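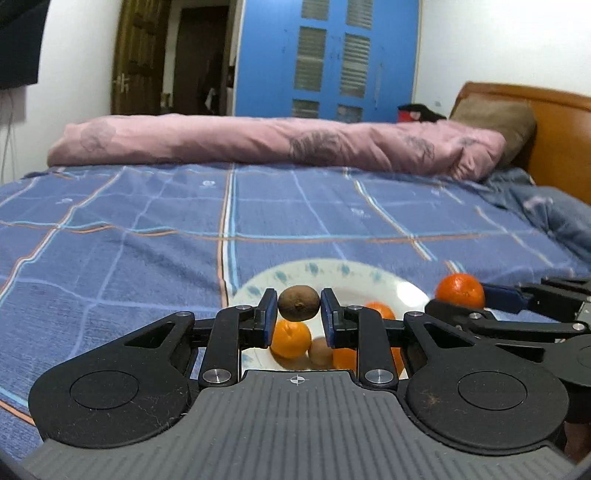 Kiwi held between the finger pads above the plate

Vistotari: Grasp Planning for Household Items

The Vistotari software module, maintained by Wustar, selects finger closure for small produce. Demonstrations are segmented into 60-frame windows before training.

Mandarin, Two-Pad Grasp
The planner receives the pad opening and the estimated fruit center.
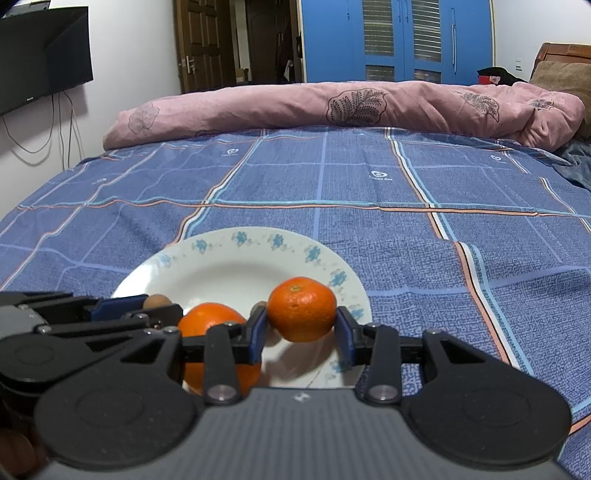
Mixed Plate
Neighboring fruit is treated as an obstacle during the lift. The current release

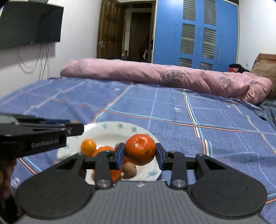 supports 11 object classes and replans every 200 milliseconds.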